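How do I get a burnt smell out of a little toaster oven?
Home Help > Kitchen > Small appliances

Qianru Long
Posted Saturday, February 17, 2024

Hi everyone, first post, so go easy on me! I moved into a studio on Prasertsri Street in May and it has no real oven, just two burners and whatever I plug in. I bought a secondhand toaster oven and I use it for everything – toast, fish, leftover pizza, those frozen spinach pies from Irano. Last week some cheese slid off a tuna melt and burned onto the bottom, and now everything I make tastes like it. My morning bagel tasted like tuna smoke. My roommate before this would have called the fire department.

Things I've tried so far: wiping it with dish soap, leaving the door open overnight, and a bowl of coffee grounds inside (which made it smell like burnt coffee and tuna). I don't want to spray oven cleaner in something this small because I'm a bit scared of eating the fumes. Is there a gentle way to do this? And should I worry about the heating elements? I'd like to keep the thing going, because a new one in the size I want is more than I can spend right now.

3 replies

Ferenc Kelemen
Member, 163 posts

Unplug it first and let it cool all the way down. I know you know that, but I once grabbed a rack too soon and I still have the mark.

I've had small ovens for years and the smell is nearly always grease you can't see, so soap on the floor of the oven only gets you part of the way. Here's how I do mine.

1. Pull out the rack, the tray and the crumb tray if yours slides out. Soak them in the sink with hot water and dish soap while you do the rest. Shake the crumbs into the trash before you soak anything or you'll have a drain problem too.

2. Mix baking soda with a little water until it's like toothpaste. Smear it on the walls and floor, and keep it well away from the elements. Leave it for 4 hours, or overnight if you can live without toast.

3. Wipe with a damp rag, over and over, till the rag comes away clean. Go slowly anywhere the metal is folded, because that's where old grease likes to sit. I use a soft toothbrush for the grooves, and watch your knuckles on any metal edge that has teeth.
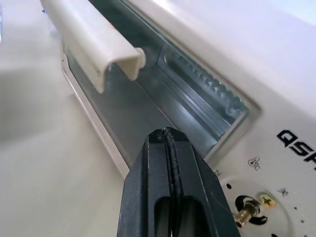

4. Wipe the inside of the glass door and the bottom lip where it closes. People skip the lip. I skipped it for a whole year and blamed the fish.

5. Let it dry with the door open, plug it back in, and run it empty for a little while next to an open window. It may smell a bit the first time – then it should fade.

For the elements, leave them alone. If something is stuck on one, let it burn off in that empty run and stay in the room while it does. Don't scrub them with steel wool and don't get them soaked.

For what it's worth, I changed how I cook in mine too. Anything fatty goes on a tray now, never straight on the rack with nothing under it. Sausages are the worst for spitting, and I like them too much to give up. 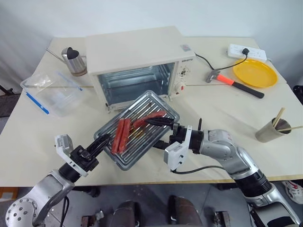
Three sausages on the grill tray, at the oven door.

flinen_kitchen

vinegar. thats all you need. put some in a mug with water, heat it up inside, wipe. done in no time

Prairie Marge

I'd go with Ferenc's baking soda, but I want to add one thing about the vinegar. Please don't mix it into the paste! It fizzes and looks very busy, and then you've got salty water that doesn't clean much. Use the paste first, wipe it all off, and then a rag with a splash of vinegar for the white film that baking soda leaves behind. That film drove me nuts until my sister set me straight.

Also, Qianru, check under the oven. Mine kept smelling for days after I'd cleaned it and there was a puddle of old butter on the counter beneath it. And maybe give the fish its own sheet of foil, folded up at the sides, as long as your manual says foil is okay and it isn't touching an element. Good luck, and let us know how the bagels are!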